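Frequently Asked Questions — Tirnley Clothing Hire & Resale

Most of what people write to us about is on this page. If your question is about a parcel that has gone missing, skip all this and use the contact form, which is read by Leonie Wallner and by no machine of any kind.

What do you hire out?

Occasionwear and coats, mostly. Wedding guest dresses, dinner jackets, interview suits, the sort of hat you need once and then have to dust for a decade. We have 3,263 pieces on the rails at the last stocktake, and a fair number of them are black, whatever the website filters may suggest.

How long can I keep things?

The standard hire is a week, starting on the day the parcel reaches you. You can extend from your account page as long as the piece isn't booked by somebody else. Velvet in December always is. 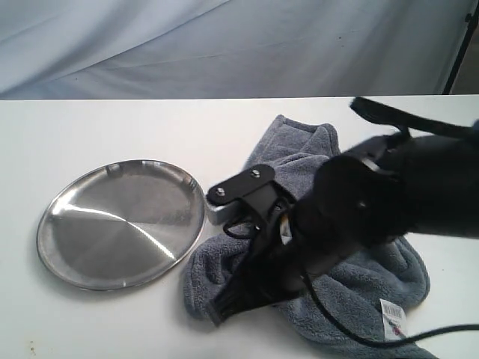 Steel plate on a white table, pale backdrop behind.

How do your sizes work?

We ignore the label and measure the garment. Every listing gives bust, waist, hip and length in centimetres, taken flat and doubled where that makes sense. A size 12 from one maker is a size 8 from another and a cushion cover from a third, so please get the tape measure out. If you are between sizes, go up. Our alterations room can take a dress in for the week with a few long stitches, and Liesl Fuchs would much prefer that to replacing another zip.

Can I try before I commit?

You can book a fitting at the Tirnley shop, upstairs. Bring the shoes you plan to wear. Trainers under a floor-length hem will tell you nothing useful, unless you are getting married in trainers, in which case bring those. By post, you may add a second size of the same piece for the price of the postage.

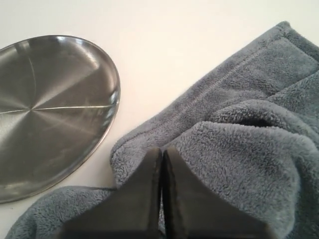

Do I have to clean the clothes before sending them back?
Please don't. Cleaning is included in the price, and more silk has been ruined by kindness than by red wine. Shake out the confetti, empty the pockets and put everything in the return bag as it is.

What if I spill something?

Blot it and leave it. Ordinary spills, make-up on the collar and mud on the hem are covered. Burns, rips longer than your hand and anything involving hair dye are not, and we'll send you a repair quote before charging a penny. Soda water, salt, white wine and whatever your aunt swears by are all best kept for the aunt.

What happens if my parcel is late coming back?

There is a charge for each day, shown at checkout. If the courier is to blame, send us the drop-off receipt and we'll cancel the charge. Do keep that receipt. A photograph of it on your phone will do.

Can I buy something I've hired?

Usually. There's a button on the hire page once the piece is with you, and the hire fee comes off the price. We hold back a small number of archive pieces that aren't for sale, including the Assefa evening coats, which Érica Godoy guards with her life and, on one occasion, a coat hanger.

Caring for winter fabrics at home
2 min read

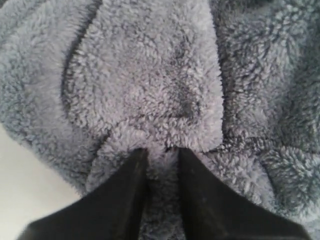
Reading time: 2 minutes

We get enough questions about knitwear and heavy coats that they've earned their own section. It applies to anything you have bought from us, and to most things you haven't.

How often should I wash a wool jumper?

Less often than you do. Hang it somewhere airy overnight, and save washing for when it smells of something. Use cool water and a wool detergent, then dry it flat on a towel. Jumpers dried on hangers grow shoulders.

Can a bobbled jumper be rescued?

Bobbles come from friction, so look at where your bag strap sits and you'll find the culprit. A fabric comb is slow and safe. An electric shaver is quick and has, in our workroom, made 2 jumpers into vests. Lay the knit flat, hold it taut and use short strokes. Stop while it still looks slightly imperfect, as the last few bobbles are generally what's holding the elbow together. 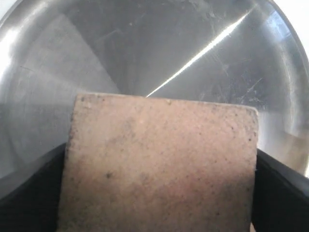 Once the worst is off, give the whole thing a gentle steam from the inside and let it cool before you fold it. Putting it away warm sets the creases, and you'll be meeting them again in October.

Where should I keep coats over the summer?

In a cotton bag, on a wide hanger, in a cupboard with a bit of space round it. Clean them first, as moths are fond of yesterday's dinner. Plastic covers from the dry cleaner should come straight off. Cedar blocks help a little if you sand them now and then.

Do you take clothes for resale?

Yes, from April to the end of summer for winter pieces, and the other way about for summer ones. Send pictures of the front, back, label and any damage to Hagos Hadgu through the resale form. We don't take fast fashion, swimwear or wedding dresses. We have enough wedding dresses.

Do you sell gift vouchers?

We do, in any amount up to £200. They last for 2 years and can be spent on hire, resale or repairs. They can't be swapped for cash, even if your sister-in-law chose the amount and you feel she could have done better.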